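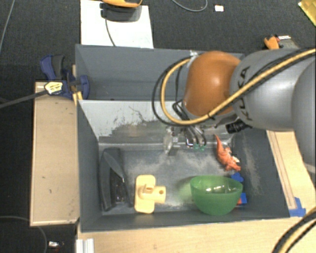
Vikham Bin Picking Course Pack, reviewed after one term
Posted 21 September 2025

Our club bought the Vikham pack on the strength of a demo video, and I was against it from the start, so read this with that in mind. I help out with the senior group at Flarnstead, where we already had access to an industrial arm. What we lacked was a course. Vikham sells you a binder of lessons, a software license for one seat, a suction and gripper unit and a bag of "challenge objects," and promises that students with no background will be picking mixed items out of a bin in 10 sessions.

Ours took the whole term, and I'd call the result partial.

The binder first. Lessons one to four are good. Frames, tool offsets, safe speeds, how to jog an arm without scaring yourself. Young-sook Wi taught those and said she changed almost nothing, which from her is high praise. Then lesson five jumps straight to grasp planning and assumes you know what a point cloud is. Half the group stopped following that evening and we lost two sessions getting them back.

The challenge objects are a waste of money. They are all matte, all about fist size, and all happy to be grabbed from above. We put them in a drawer and used our own junk: a translucent green bowl, an orange-red toy dinosaur, a pale yellow plastic piece with a plate at one side and a stubby cylinder sticking out. Those were worth arguing over. See-through plastic gave the depth sensing fits, and the dinosaur has a thin tail that the software kept treating as a handle. The students learned more from those two than from anything in lessons six through eight.

Vikham claims the software will handle "any household item." We logged 273 attempts over the term, and the success rate was around 60 percent with the bin well filled. With one object on its own it was a lot better, but so is a person with chopsticks. I asked support about clear objects and was told to avoid them.

Mounting the bins is left to you. The instructions show a tidy metal frame that isn't in the box. We used clamps and wooden boards, and they did the job fine. Plan on an evening for it, and another for routing the hose and cable around the wrist joint so they have slack when it turns. The binder gives that a single paragraph. It should be a chapter.

The one-seat license is what really annoys me. We had a dozen students and one laptop. Olmedo, which we used the year before, is clunkier and its manual reads like a tax form, but it lets everybody install it. Beven's course is shorter and costs 40 dollars less, though I've only looked through a borrowed copy.

Would I buy it again? For the first four lessons, if they sold them separately. They don't. If you have a teacher who can write her own second half, you could do worse. If you are counting on the binder to carry you to the end of term, I'd keep looking.

Two and a half stars. The half is for the gripper unit, which has been knocked into the bin wall more times than I'd like to admit to the school and still closes straight.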